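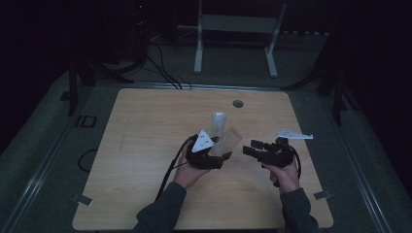 木头桌面上的白色印子怎么去掉？

发帖：Brollthorpe的新住户　4/11/25

各位好，我的中文不是母语，如果有写得不清楚的地方请原谅。

我去年搬到Brollthorpe，买了一张二手的浅色木桌。卖家告诉我，桌面是上过油的，不是上漆，但是他也不太肯定。上个星期我把一个热的砂锅放在桌上，下面只垫了一块薄布。拿起来以后，桌上留下一个白色的圆印，用湿布擦不掉，干了以后看得更清楚。

我在网上读到很多方法：牙膏、蛋黄酱、熨斗、核桃仁。每个人说的都不一样，我不敢随便试。我家里现在有一瓶Corkora的木器保养油，还没有打开。请问可以直接涂在印子上面吗？还是应该先打磨？我没有打磨的机器，只有几张砂纸，是104号店（Plurnbridge那家）送的，背面的字已经看不清楚了。

先谢谢大家。

旧木头爱好者

先不要用砂纸，也先不要上油。白色的印子一般是水汽留在表面的涂层里面，还没有到木头里。如果印子是黑色的，就比较麻烦，那是水已经进到木头里了。

您可以这样做：找一块干净的棉布，要没有颜色的，平铺在印子上。熨斗开到最低温，不要用蒸汽，在布上轻轻移动，每次几秒钟，然后拿开布看一下。印子变淡就继续，没有变化就停下来，让桌面凉透再试一次。我自己的茶几试了4次才看不出来。请先在桌子底下或者桌腿里面试一小块，每张桌子的表面不一样，有的漆遇热会变软。

牙膏我不推荐。里面有很细的磨料，会把那一块磨得比旁边亮，以后从侧面看很明显。

另外您要先弄清楚是油还是漆。在不显眼的地方滴一滴水，等十分钟。水慢慢渗进去，颜色变深，多半是油面；水一直是圆圆的一滴，多半是漆面，或者是刚保养过的油面。这个办法不是百分之百准确，但是在家里够用了。
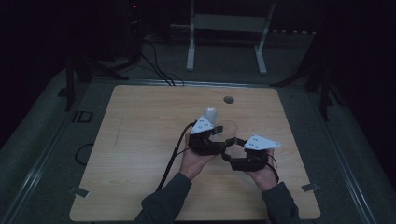
上完油以后，要等多久才可以放东西？

轻的东西等一个晚上，热的碗和花瓶最好等3天。天气潮湿的话再多等一天，用手背摸一摸，不觉得粘才可以。

还有一件重要的事：擦过油的布不要揉成一团丢进垃圾桶，有些油在干的过程中会自己发热，有起火的危险。请把布用水泡透，或者在室外摊开晾干以后再丢。

Gil街老住户

我用蛋黄酱，涂上去过一夜，第二天擦掉就好了。不过我的桌子是深色的，可能本来也不明显。味道有一点，开窗就行。

砂纸背面看不清号数就不要用了。我以前拿粗的去磨桌角，后来整张桌面都要重新做，花了我1,000块，现在想起来还心疼。买个厚一点的锅垫，软木的就可以。

Brollthorpe的新住户

谢谢两位。我滴了水，十分钟以后水渗进去了，所以应该是油面。昨天晚上我用熨斗的办法试了两次，印子淡了很多，还剩下半个圈，要对着窗户才看得到。周末我再试一次，然后整张桌面薄薄地上一层油。锅垫已经买了。

再请问一下，上油的时候是不是一定要顺着木纹擦？瓶子上的说明字太小，我只看懂了一半。

旧木头爱好者

顺着木纹比较好，多余的油过十五分钟要擦干净，不然会粘灰。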